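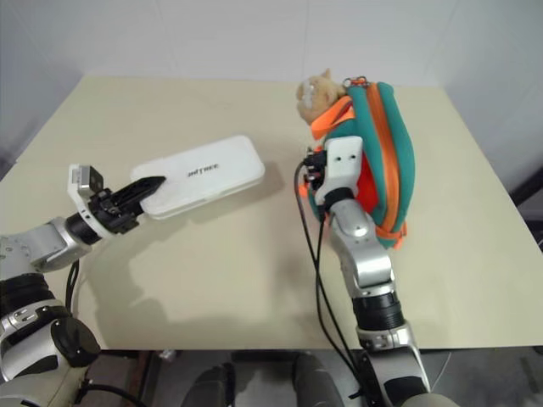
Playing outdoors is harder on a voice than any concert hall, in the view of the singer who has spent the past nine summers performing on the pedestrian blocks of Lundetti Square, and a person who cannot accept that should not apply for a permit.

The remark was made early in a conversation held at the offices of the Plomance Street Music Program, which licenses performers in the square and in two smaller plazas nearby. The singer, a contralto who accompanies herself on a small button accordion, agreed to speak on the condition that the program follow its usual practice and leave performers unnamed. Her answers have been edited for length.

She came to street performance from choral music. For eleven years she sang in a church choir and, for part of that time, in a paid chamber ensemble that toured the region each spring. The ensemble closed when its rehearsal building was sold. "I had a repertoire and no place to put it," she said. "A friend lent me the accordion. I knew four chords and I thought that was plenty. It was not plenty."

Her first permit allowed her two hours on the north side of the square, next to the bus shelter. She described the location as educational. Buses arrived every few minutes, and the sound of the doors was close to the pitch of her opening song, which she moved down a whole step by the end of the first week. She has kept it in the lower key ever since.

Asked how she selects material, she said that the choice is governed by the speed at which people walk. Commuters before nine in the morning will hear perhaps one line. Families in the afternoon may stay for an entire verse. "You have to be willing to sing the best part of the song first," she said. "In the choir we built toward things. On the square, whoever you are building toward has already crossed the street."

Her current list holds 89 songs. It includes older ballads in Italian and Portuguese, a number of hymns with new words, and a growing group of her own compositions. She does not perform requests that she has not rehearsed, although she writes them down in a notebook and has learned several of them over the winter. One, a lullaby asked for by a man waiting on a delivery, took her most of a year to trace.

The program adopted its present permit rules in July of the year before last. Under those rules, performers are assigned locations by a drawing, may not use amplification above a set level, and must change places after two hours. The rules replaced an informal arrangement under which regular performers held the same places from one season to the next. The singer was among those who objected in writing at the time.

Her opinion has since changed, though not completely. "I had the good corner, by the fountain, and I did not want to give it up. I wrote a very stiff letter. I still have it," she said. "What I did not see was that the younger players never came to the fountain at all. They assumed it was mine. I suppose I assumed so too." She continues to believe that two hours is too short for an acoustic performer, whose voice may need the first twenty minutes to settle in cold weather, and she has asked the program to consider a period of three hours between November and March. The request remains under review.

The drawing has brought her into contact with performers she had not previously met. She now appears twice a month with a cellist and a hand drummer under the name Tufa. The trio made a recording last year in the back room of a music shop, working over four evenings, and had 621 copies pressed. The odd number was the result of a manufacturing overrun, which the trio agreed to accept at a lower unit price. Most of the copies have been sold directly from an instrument case.

She spoke with some care on the subject of money. Earnings on the square vary widely by season, and she does not regard them as a wage. She teaches voice three afternoons a week and keeps a small bookkeeping practice for other musicians. The accordion she plays today cost $1,399 and was paid for entirely out of street earnings, a fact she mentioned twice. A comparable instrument had been available for $1,199, she added, but the bellows were stiff and she has a weak left wrist.

On the question of card payments, she was less certain. The program has offered performers the use of a payment reader supplied by Iteck, and she accepted one last season. Donations by card tend to be larger than those in coins, but they also take longer, and the exchange draws attention away from the song. "Somebody is standing there holding up a card in the middle of the second verse, and I have both hands on the accordion," she said. "So I nod at the thing and keep singing. Some of them work it out. Some of them go away, and I feel bad about it for the rest of the set."

She was asked whether listening habits have changed over her years on the square. More people wear headphones, she replied, and she no longer tries to sing over them. Children stop as often as they ever did. Older listeners have become more likely to speak to her between songs, often about a relative who sang or played. She regards these conversations as part of the work and allows time for them – a habit that some of her fellow performers consider a waste of a short permit.

A single performance was given particular weight in the interview. During an evening power failure two winters ago, the shops along the east side of the square closed and the traffic signals went out. The singer had already packed her instrument. She unpacked it again at the request of a shop clerk and sang for close to an hour without any light except that of passing cars. She does not recall which songs she chose. "I remember that I could hear the room," she said, and then corrected herself. "The square, I mean. It sounded like a room. I had never heard the back wall of it before."

She intends to renew her permit for the coming season. The trio will appear near the fountain if the drawing allows, and by the bus shelter if it does not. The lower key, she said, will serve for either.

Published by the Plomance Street Music Program, April 6, 2024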